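Wednesday, June 20, 2018
Upstairs table, packing notes, gift box trial

I said I would write this up properly before it all went out of my head, so here goes, and apologies to whoever reads it for the wandering. The job is still the one from Podden: a shallow gift box that opens flat on a shop counter, looks cheerful, and can be filled by one person without swearing. They would like to see something finished in September, which sounds a long way off and isn't.

We have been through the Tidemach sample and the white one from Beltix, and I have now settled (for this week anyway!) on the orange. It is a lovely warm colour, far nicer by daylight than it looked on the swatch. Lid to the left, base to the right, side by side on the square white table, which is how I would like the packers to have it too. With the lid laid on top of the base I kept knocking it off with my sleeve, and I am sure I won't be the only one. 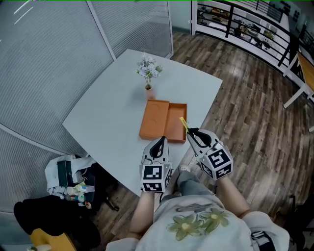
Yevdokiia Yatsenko
Packaging and samples, upstairs workshop

The yellow strip is the bit I fussed over most. I had it near the right end of the box and tried it upright first, then lying down, and I think upright is friendlier, a small flag to greet you when the lid comes off. Lying down it just looks like something left behind. The faint circles in the lid half don't bother me at all, though I would like to ask Evangelista if their next batch could come without them.

I kept the little terracotta-pink vase at the back of the table, with the pale blue and white flowers. They are artificial and I am fond of them anyway. Orange next to that soft blue is really very pretty, and I wonder if Podden would consider a blue tissue in place of the cream. Must put it to them gently, as they were rather attached to the cream.

Card is 500 gsm, which holds a crisp wall but is stubborn at the folds. Score it deeper next time. I folded 2 blanks without scoring again and both went soft at the corners, so that is my own fault and a lesson learned. Inner length 118 mm on the small size, to be checked against the bottles before anyone orders a thing.

Still to do: sort through the bag or cloth on the floor by the table, bottles and dark green box and all, and find the 60 mm labels, which I had in my hand on Monday. Ask about tissue. Score a fresh blank.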